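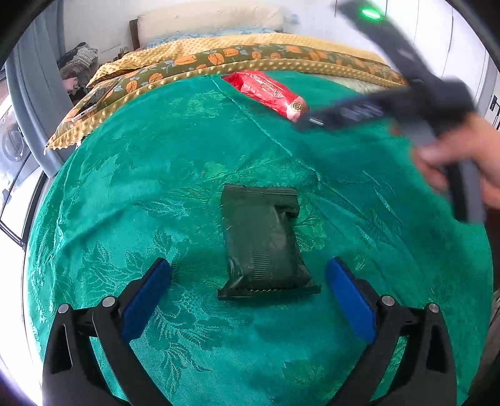

Damask is usually sold by its surface, but the surface is a consequence of structure. In the classic form a single-color damask contains one warp and one weft, both dyed the same shade. The pattern exists only because the two sets of threads trade places. In the ground, the warp floats over several wefts at a time. In the figure, the weft floats over the warp. Light strikes one set lengthwise and the other across, and the eye reads the difference as two tones.

Turn the cloth ninety degrees and the tones exchange. A leaf that was darker than its ground becomes paler. Upholsterers have to plan for this when they cut, and a sofa with one cushion rotated will look as if it was covered from two dye lots.

The mill at Flurden has been weaving this kind of cloth on jacquard looms for longer than most of its machinery has existed. The building sits on a slope above the river, and the weaving floor is on the lower level, where the slab can take the vibration. Looms on upper floors, which the mill used until the floor joists were surveyed, shook hard enough to shift the reed out of true.

A jacquard head controls warp threads individually or in small groups. On the mill's older machines, the instruction came from punched cards laced into a chain, one card for each pass of the weft. A large floral repeat with a long drop needed 3166 cards, stored in the basement on iron rails. A damaged card produced a fault at the same point in every repeat, and the usual remedy was to punch a replacement overnight. The cards were retired when the heads were converted to electronic control. The rails are still there, and bobbins are kept on them.

Conversion solved the storage problem and created others. Card-era designs had been drafted on squared paper by people who knew which floats would snag. When the first set was scanned, the software closed up isolated binding points as if they were dust. The resulting cloth looked correct on the loom and failed in abrasion testing. Each file now passes through a check that flags any float above a set length, and a designer places the binding points by hand.

The most requested pattern is Gristley, a serrated leaf with a small open flower. It was drawn for silk and is now woven mainly in polyester filament, with a cotton version for customers who want a flatter finish. Filament yarn reflects more strongly than spun yarn because its fibers run unbroken and parallel. It also shows every crease. A bolt of filament damask that has been folded and stacked will keep the fold line through several steamings, so the mill ships on tubes.

Tension accounts for more rejected cloth than any other cause. If part of the warp is slack, the floats stand slightly proud and catch light at a different angle, leaving a stripe that runs the full length of the piece. The fault is nearly invisible under the overhead lamps. Inspectors pull the cloth over an inclined glass table with a low side light, and they look at it from both ends.

The dyeing is done at Shawky, across the valley, where piece goods go through in lots of 2000 meters. Greens are the difficult range. The mill's deep green is built from a yellow and a blue component that exhaust at different rates, and a bath heated too fast will leave the cloth blue at the selvages - a fault known on site as edging. The heating curve was slowed after a run of complaints, at the cost of two extra hours per lot.

For home use, the care advice is short. Filament damask should be pressed on the reverse with a cool iron and a cloth between. Rubbing at a spot raises the floats and leaves a dull patch even after the stain is gone. Blotting is safer. Loose covers should be cut with the pattern running the same way on every panel, and a cutting allowance of one full repeat is normal.

Nullon, the mill's newest quality, binds its floats more closely and loses some luster in exchange for wear. It is sold by the full 100-meter roll, mostly to contract furnishers. Domestic buyers have so far preferred the older construction.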